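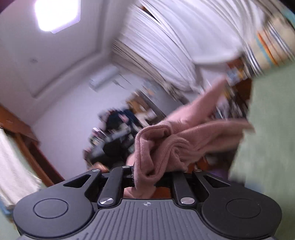
The hand-held gripper with a pink knit in its jaws, Ernholm open day.

Ernholm held its open day on Sunday, December 18, 2022, and I went mainly to try the Rello, a hand-held gripper meant for recording household tasks that a robot arm will later be trained on. I had read the product sheet in November and wanted to know what it was like to use for longer than a minute. Visitors got a 30-minute slot each. Mine was mostly laundry.

Csaba Fekete ran the session. He gave a short talk, then handed the tool over and let people get on with it. You hold it by the grip, squeeze, and the two jaws close in front of you. A camera on the tool records what the jaws are doing. There is no arm and no motor to wait for, so you work at your own speed, and the recordings come out fairly quick as a result.

The build is good. The body plate is gray with narrow grooves running along it, and the rest is mostly black. Big silver pivot screws hold the inner links, and they sit right where you can check them. I found no play in the joints on the one I used. Csaba said the pivots want a turn with a screwdriver after every 29 hours of use, a strangely exact number that he did not explain.

Knitwear is the hard test and they were right to include it. The dusty-pink one has thick folds and fine ribbing, and it bunches up around the jaws as soon as you grab more than an edge. Lifting it was easy. Getting a clean pinch on a single layer took me nearly 4 tries each time, and letting go was worse, as the fuzz likes to stay on the tips. Flat cotton gave me no trouble at all. Socks were fine too.

The second thing I noticed was my wrist. The tool is front-heavy, and if you swing it up fast to shake something out, you feel it. It also smears the video. Marietjie Pretorius, who was going through recordings on a laptop, showed me that fast moves like that blur the background badly while the thing in the jaws stays easier to make out. Her advice was to slow down on the lift and turn your body instead of your arm. That helped.

The other demo was Dasia, the software that sorts the recordings by task. I only got a few minutes with it. Search works, trimming is clumsy, and the export menu needs a rethink. The older Botha gripper was on show as well, and I liked its softer handle better than the Rello's.

What I would change: a lighter front end, a grip with some rubber on it, and jaw tips you can swap without tools. Csaba said new tips are planned but gave no date.

Build: very good
Comfort: fair
Cotton and socks: very good
Knitwear: fair, better with practice

Entry was free and coffee was 2 dollars. The next open day has not been announced – the sign-up list is at the front desk.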